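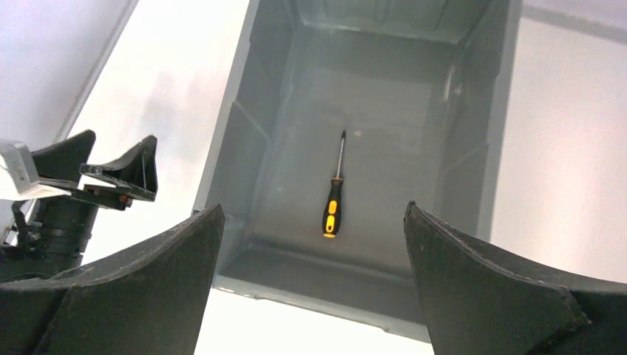 Sorting hand tools into open bins

This procedure covers small hand tools kept in rectangular plastic bins on a shelf or bench. One bin holds one type of tool.

1. Empty the bin and wipe the floor and corners. Grit collects in the rounded corners and in the grooves of ribbed walls.

2. Set the bin with a short side toward you. Long tools then lie front to back and can be picked up by the handle.

3. Place the first screwdriver in the middle, handle near you, tip toward the far wall. It sets the direction for the rest. 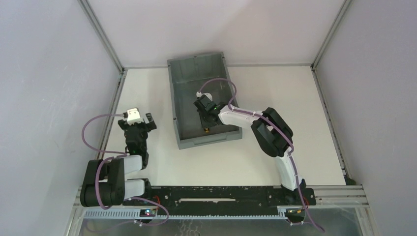

4. Add the remaining screwdrivers parallel to the first, longest at the left. Stop at one layer. A second layer hides the tips, and the sizes can no longer be read at a glance.

5. Label the short side below the rim. At the Gusville shop we use the shelf number — 291 for slotted, 198 for Phillips — and nothing else.

Weight limit: the Stustach shelves are rated at 400 pounds each, so full bins of screwdrivers are not a concern. Sockets and hammers go on the bottom shelf regardless.

Check the bins every April and pull any tool with a rounded tip or a cracked handle.

Fulvio Monti, 25 Oct 2022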